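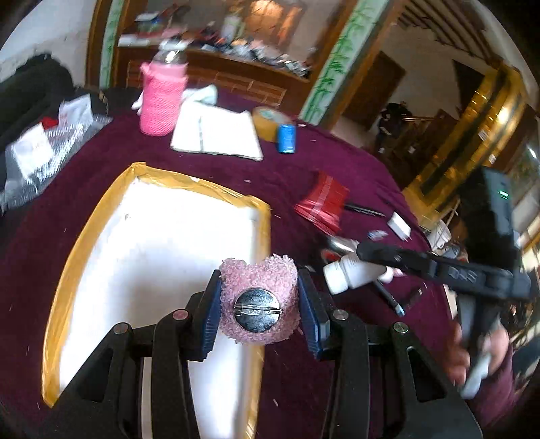
Kekeli Asamoah nos escribió en agosto para decirnos que el capítulo de la plancha se le quedaba corto: que el fieltro le salía con brillos, que no sabía cuánto vapor darle y que, por favor, lo contáramos con calma. Pues con calma va, Kekeli, y gracias por el empujón.

## 4. Preparar la plancha Bruleo para fieltro, paño y pelo sintético

Antes de empezar, busca un sitio despejado cerca de un enchufe con toma de tierra y ten a mano un paño de algodón blanco, de esos viejos y suaves que ya no sueltan pelusa (una funda de almohada gastada va de maravilla).

1. Con la plancha desenchufada, abre la tapa del depósito y echa unos 276 ml de agua destilada. No hace falta llegar al borde.
2. Cierra la tapa hasta oír el clic y coloca la plancha de pie sobre su talón.
3. Enchúfala y gira la rueda hasta la posición **Lana**. El piloto naranja se quedará encendido mientras calienta.
4. Espera a que se apague y deja pasar cinco minutos más. Ya sé que da pereza, pero así la suela calienta por igual.
5. Extiende el paño sobre la tela y apoya la plancha sin arrastrarla. Levanta, mueve, vuelve a apoyar.
6. Deja enfriar la pieza en plano antes de coserle o pegarle nada.

> **Nota.** El pelo sintético no se plancha nunca directamente, ni siquiera con paño: dale vapor a un palmo de distancia y péinalo luego con un cepillo blando, a favor del pelo.

> **Precaución.** Quita broches, imperdibles y cualquier cierre metálico antes de acercar la plancha. El metal se calienta muchísimo y, además, puede rayar la suela.

Si aparecen brillos en el fieltro, humedece un poco el paño, repite el paso 5 con menos presión y cepilla la zona cuando se haya secado. Para la limpieza de la suela, pasa a la sección 5.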